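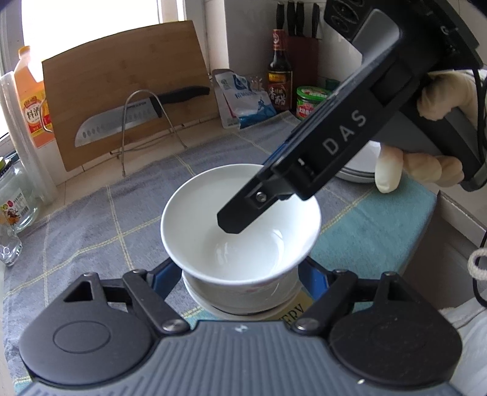
El objetivo de este trabajo fue comparar dos juegos de almohadillas para una pinza de mano de dos dedos y decidir cuál conviene para manipular vajilla. El encargo salió de la asignatura de Robótica Aplicada y la autora es Parveen Jafri. El primer juego, Lashari, es de espuma blanda; el segundo, Grirkon, es de silicona más firme. Se trabajó en una cocina normal, con paño en la encimera, porque en el banco del laboratorio todas las piezas quedan siempre en el mismo sitio. Un cuenco blanco apilado sobre más vajilla obliga a entrar con los dos dedos por los lados, y si una segunda pinza baja por encima del borde queda muy poco margen entre ambas. Ese caso se incluyó como prueba aparte.

Procedimiento

Se registraron 1.011 intentos de agarre. Se descartaron 11 por fallos de sincronización y quedaron 1.000 válidos, repartidos a partes iguales entre los dos juegos. De los válidos, 200 corresponden a la prueba de apilado. Un intento cuenta como bueno si la pieza se levanta, se traslada y se deja sin que resbale.

Inicio | Proyectos | Memorias | Lundovance | Contacto
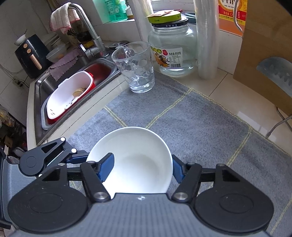 Tiempo de lectura: 2 min

Agarre por el borde

En los cuencos sueltos se probó a pasar una almohadilla azul por encima del borde y apoyar la otra en la pared exterior. Es la postura más cómoda para la muñeca, pero carga casi todo el esfuerzo en un solo dedo. Con dos pinzas a la vez hay que acordar antes quién sujeta y quién se aparta — al principio no lo hicimos y se nota en los datos.

Resultados

En total hubo 209 intentos fallidos, la mayoría con Lashari. La espuma se deforma bien sobre superficies curvas, aunque cede cuando la pieza pesa. Grirkon aguanta mejor el peso y deja ver antes un mal apoyo. En la prueba de apilado la diferencia fue pequeña — ahí manda más el ángulo de entrada que el material.

Queda pendiente repetir la serie en mayo con el controlador Tronham, que permite limitar la fuerza de cierre. Para vajilla recomiendo Grirkon.

Buscar en el sitio Escriba su búsqueda Ir

© Lundovance, memorias de estudiantes. Contacto. Volver arriba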